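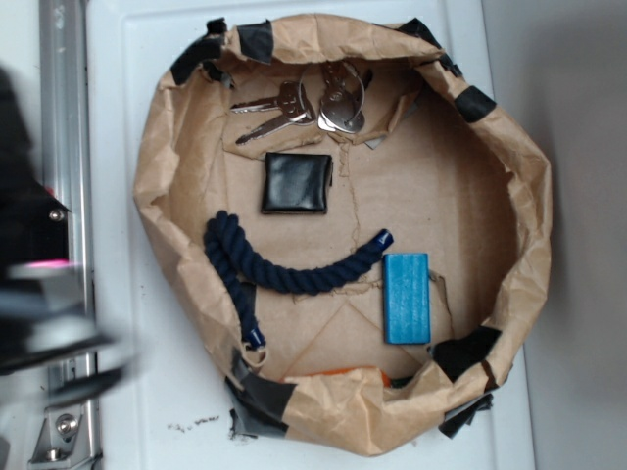
Roll the rim down, add a few bits of black tape, and a grocery bag will stay open all on its own.

I have tried every pretty bowl and basket you can think of for the stuff that comes out of my pockets, and what I keep going back to is a brown paper bag. I know! I bought a tray from Cinska a while back, very nice looking, and my keys slid straight off it every time I tossed them. A paper bag has walls. You drop things in from standing height and they stay put.

Making one takes 4 minutes, tops. Open the bag all the way and push the bottom flat with your fist. Then start rolling the top edge outward, a little at a time, going around and around instead of doing one side all at once (I tore two bags before I figured that out). Stop when the sides are low enough that you can see to the bottom without leaning over. If you scrunch the paper up first it gets softer and rolls much easier, so don't worry about wrinkles, wrinkles are good.

The roll will want to spring back up. Short pieces of tape spaced around the rim hold it down, and I like to run one or two onto the tabletop as well so the whole thing doesn't scoot when you're fishing for your wallet. Check your tape on a hidden spot first if you care about the finish. I left some on my old Robles side table from May until well after school started and had to rub off the goo with cooking oil and a rag. It came off, but my arm was tired.

What goes in: keys, wallet, whatever you were carrying. Mine also fills up with odds and ends that don't live anywhere yet, like a piece of navy rope or a blue block. I let them pile up and empty the bag in the evening, around 9 p.m. when the dishes are done. Anything I can't find a home for goes in the garage bin.

A few more things I've learned:

Keep heavy stuff toward the middle. A big bunch of keys leaning on one side will make that side sag.

If you cut rope, wrap the ends right away. Plastic tape in a matching color looks neat and keeps the strands from coming apart in your drawer.

Don't use a bag that had takeout in it. Grease spots go right through to the table.

When the bag gets floppy, peel off the tape, recycle the paper and roll a new one. I keep a stack flat behind the toaster.

Filed under: Clutter Fixes, Entryway, Almost Free

We use cookies to remember your preferences. By continuing to browse you accept our cookie policy.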